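Sagging drawer fronts, replace runners or shim?

undonent_hh
Small oak cabinet, two drawers, wood-on-wood runners, no metal slides. The lower drawer drops at the front when it is pulled past halfway and binds on the way back in. Interior depth is 271 mm. I measured 5 mm of vertical play at the back of the box, which seems like a lot. Humidity is low here in December, so I assume the play is at its worst now. Options as I see them are UHMW tape on the existing runners, new runners, or a kicker strip above the drawer sides. Preferences?

Conus227
Kicker strip first. The droop you describe is the back of the box tipping up, and tape on the runners does very little for that. Measure the gap above the sides with the drawer closed and leave 1 mm of clearance.

Brevero
Disagree in part. If the runners have worn into a groove, a kicker sized to the closed position will bind once the box rides forward onto unworn wood. Check the runners with a straightedge before adding anything.

Conus227
A groove deep enough to matter would show as an uneven reveal at the drawer front. He didn't mention one.

Brevero
He didn't mention checking, either.

omunoz
I went through this on a similar cabinet. Mine is light oak with two drawers, and I ended up making new runners from maple.

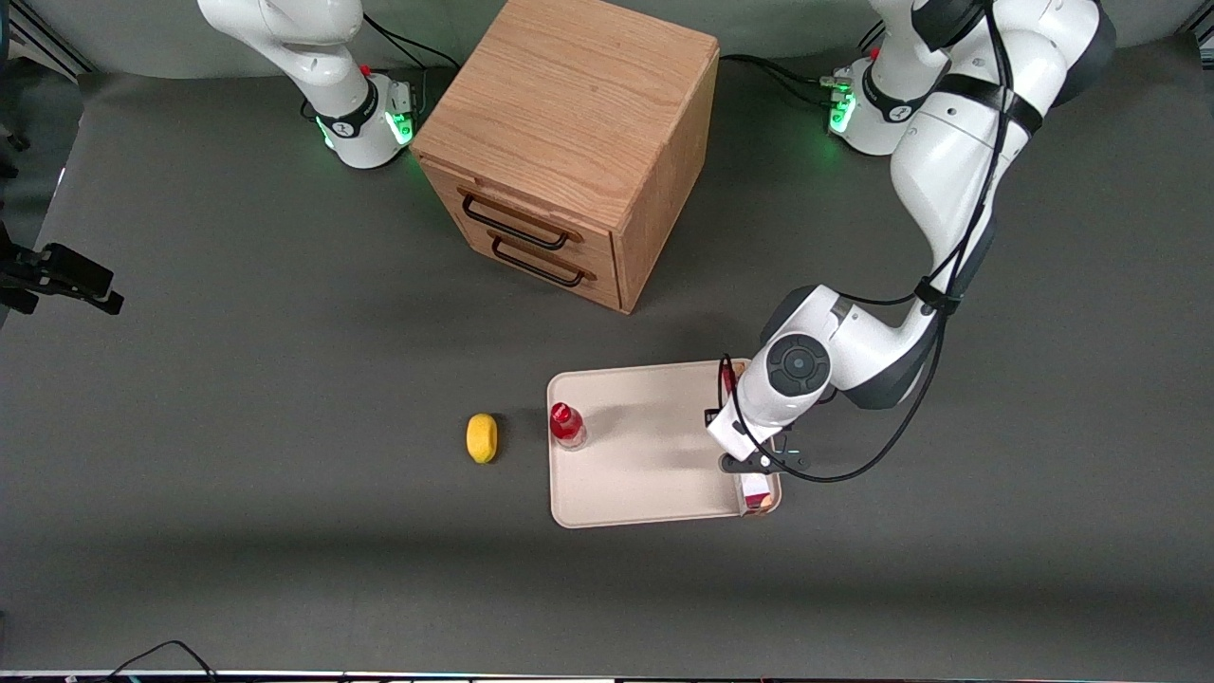
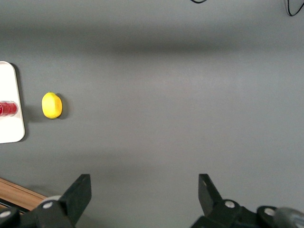
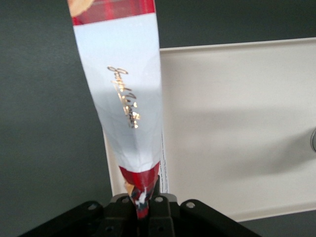 Before cutting anything, find out how the load gets into the drawer. A box that is opened by one side racks, and racking wears one runner faster than the other. On a front like the one in the first picture, with two black loop handles per drawer, it is easy to get into the habit of grabbing one handle only. My left runner was visibly more worn than the right. New runners fixed the fit, pulling on both handles has kept it fixed, and I added paste wax twice in the first year. Rub it in thin and buff it, or it collects dust.
Orlando Muñoz

undonent_hh
Straightedge done. Slight hollow in both runners near the front, deeper on the right. The reveal is even, for what it's worth.

Brevero
So there is a groove and an even reveal.

Conus227
Fine. A slight hollow can still be planed out. I would true the runners, glue a thin hardwood strip on top to restore height, then fit the kicker. Replacing them means breaking old glue joints inside a small carcass, and the side panels may not survive it.

omunoz
Mine were screwed, so removal took minutes. Heriberto, are yours glued?

undonent_hh
Glued and pinned, two pins each. I can't get a plane in there with the back on.

Conus227
Sanding block with a flat sole, 80 grit. Slow, but it works. Check against the straightedge every few strokes.

Brevero
Or take the back off. If it is thin panel in a rabbet it will come away with a putty knife, and you get square access to both runners. I wouldn't sand blind.

undonent_hh
The back is nailed in a rabbet. I'll pull it this weekend and post measurements. What thickness for the strip?

Conus227
Match the deepest point of the hollow plus whatever you remove. Then wax.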